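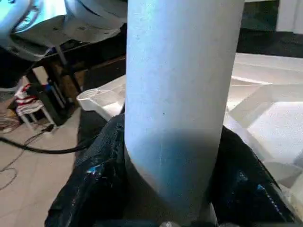 Black sheeting keeps slipping off a moulded plastic bench – how do I fix it?

skitby_shed
Posted in Workshop & Storage

I've got one of those big white moulded plastic units with ridges all over it, a Travport, and I'm trying to use it as a potting and sorting bench. I lay black plastic sheeting over it so I'm not forever picking compost out of the ridges. Lovely in theory! In practice the sheet bunches up in the middle and slides off towards one side every time I lean on it.

The other problem is my tall white tube, which I want upright next to the bench so I can hang a light off the top (it came with no instructions and no base). At the moment it stands up if I hold it and sulks if I let go. The floor's tiled and I'm renting, so I can't drill into it. I'd rather not tape anything to the bench either, as I did that with the last one and was scraping glue off it until April.

Any ideas? The shop wanted me to buy the proper Clevik cover and stand set, but I'm not paying that for what is basically a sheet and a stick.
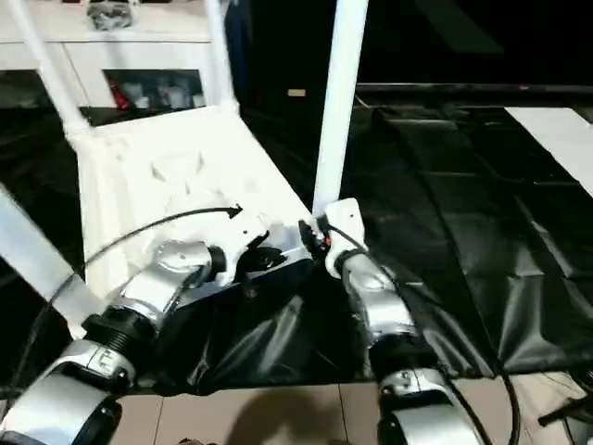

Clevik_convert

I had the same slipping with mine. Your sheet is probably too thin. Get the 300 micron stuff, cut it a good bit bigger than the top and leave it spread out in a warm room overnight so the folds relax. Then tuck the extra underneath and hold it with spring clamps along two opposite sides. Don't pull it drum tight or it'll pop out of the clamps when you put something heavy in the middle – let it sag into the dips a bit.

For the tube, a parasol base! Mine was 16 quid second-hand and it has a screw collar, so just measure your tube before you go looking. Keep the light small though.

albers16

Parasol base, yes, but stick a bit of rubber mat under it on tiles. I put 5 bricks round mine as well, probably overkill.

on_the_bench

Just buy the cover. I messed about with sheeting for months and went back to a bare bench and a stiff brush in the end.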